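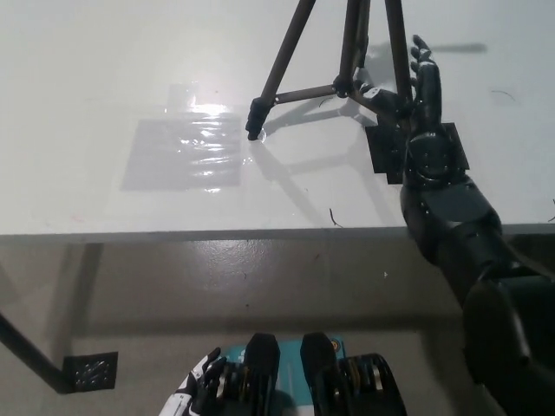 Section 5. Sharing a packing bench with the robot

The Udotora was sold to us as a helper for the repair and hire desk at Tuncombe, and staff should read the sales leaflet with care. It handles returned kit at the bench; the checking and the signing are still yours. Give it one item at a time on a clear stretch of white tabletop, as with the tripod standing beside its plastic sheet, and keep your own tools somewhere else.

1. Log the item under your own name. The robot has no log-in, so any fault it misses will be put down to you.

2. Lay the plastic flat, well back from the front edge.

3. Place the item within reach of the arm and step away. Stay 2 metres off until the arm has stopped.

4. Press Start on the wall panel. If nothing happens within 14 seconds, press Stop and do the job by hand. 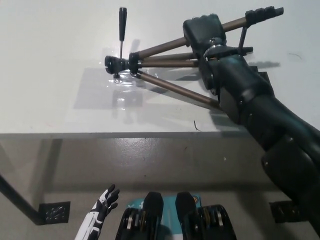
Fig. 5-2. Tripod held in the hand above the bench, legs splayed.

5. When the arm has parked, check every leg lock and knob yourself. The robot's "complete" light means only that it has finished moving.

CAUTION: Never reach in to save a slipping item. A tripod can be replaced.

NOTE: The leaflet promises time saved on each return. Our trial covered 327 returns and the saving was small -- most of it went on laying out and rechecking. Bench hours have not been cut, and any request to cut them should go to Gerrit Pillay in writing.

6. Write down each stop, however short, on the bench sheet.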